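4.2 Grasping and stowing the handheld tool

The second group of trials concerns the handheld tool, which was the most demanding item in the object set. The remaining items were chosen to vary in size, stiffness, and surface finish, and most could be picked up from almost any direction with acceptable results. The tool offers fewer options. Its head is much wider than its handle, so a grasp planned around the center of the object's outline tends to place the fingers across a part that the gripper can't close on securely. For this reason, it served as the main test of the Gidey planner, which selects a grasp from the local width of the object and refines it with the wrist camera during the last part of the approach.

Each trial was divided into four stages: locate, approach, close, and transfer. A trial was scored as a success only if the tool was carried to the light blue basket and released inside it without help from the operator. Trials in which the tool was lifted and then dropped were scored as transfer failures, even when the tool landed in the basket. We recorded 1,722 trials across all objects, of which 327 used the tool. The baseline, Hovitz, was run with the same arms, the same grippers, and the same starting layouts.

After closing, the planner checks the position of the object between the two fingers before it allows the arm to move off. The check uses a single wrist view. It looks for a handle that lies between the finger pads and for a head that is clear of both fingers. When either condition is not met, the gripper opens, the arm backs away, and the approach is repeated with a corrected offset. No more than two corrections were allowed in any trial. A grasp at the lower end of the handle, with the head pointing away from the gripper, meets both conditions (Figure 3a). 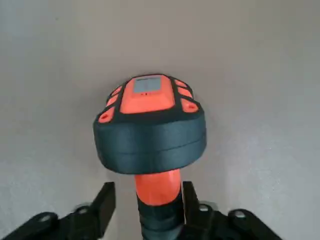
Abenezer Tekleab objected, on reading an early draft of this section, that a single view can confirm where the handle is but not how firmly it is held, and that a check of this kind might pass a grasp that fails as soon as the arm speeds up. The point is a fair one. We have therefore separated the two questions in the analysis. The wrist check is reported only as a test of placement, and the firmness of the grip is judged by whether the tool stays in the gripper during transfer. Finger force was not used as a signal in any of the trials reported in this section.

The separation changed how several failures were read. In the first version of the analysis, a tool that turned in the grip during transfer was counted against the placement check. Under the revised scheme, placement and rotation are listed in separate columns, and a trial may be marked in both. Rotation was most common when the handle had been taken close to the head - a grasp that looks well placed from the wrist but leaves little room for the fingers. The planner now applies a small penalty to grasps in that region. The penalty was fixed before the final set of trials began and was not tuned afterward.

Layouts were prepared by Amanuel Tilahun following a written procedure. The basket was placed first, and the other objects were then set down at positions drawn from a list generated in advance. The tool could be placed at any angle on the brown tabletop, on either side of the basket, provided that it could be reached by at least one arm. Other objects were left on the table during the tool trials so that the locate stage would have to separate the tool from its surroundings. One such layout is given in Figure 3b.
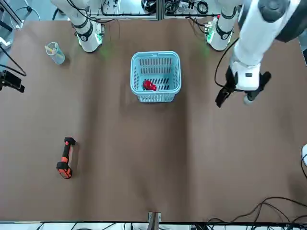

The choice of arm was left to the planner. It compares the length of the path each arm would have to follow and adds a cost when that path passes over the basket or close to the other arm. The arm not chosen is held in its parked position for the whole trial. We considered allowing both arms to move together, which would shorten the time between trials, but this made it harder to assign a failure to one cause. Two-arm motion is left to later work on the Rirkico controller.

Lighting was not controlled beyond the normal room lights. The indicator lights on the arms cast a green tint on nearby parts of the table, and early versions of the locate stage were sensitive to it. Color values are now compared over a wider patch, and areas close to an indicator light are given less weight. The weights were set using images of the table collected in March, none of which were used in the evaluation.

A second set of layouts was prepared to test whether results depended on the starting position of the arms. In these layouts, both arms began with their gripper mounts over the near edge of the table, and the objects were spread farther back (Figure 3c). 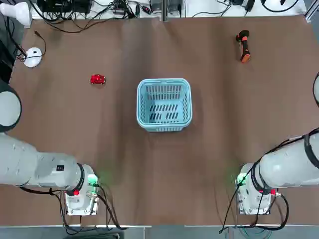
The starting position had little effect on the close stage, but it did affect locate and approach. With the arms held near the front, the head view included large parts of both forearms, and the locate stage had to exclude them before searching for objects. This was done with a mask computed from the joint readings. Errors in the mask were small in the middle of the table and larger at the sides, where an uncovered strip of an arm was at times proposed as a candidate object. Such candidates were rejected by the height test in most trials. The remainder are counted as locate failures.

All logs and images were stored in the Stadix format, with one record per stage, so that any trial can be replayed up to the point of failure. Records with a missing stage were removed before scoring and are listed separately in the appendix, together with the reason for each removal. The next section examines the locate failures by object and by table region.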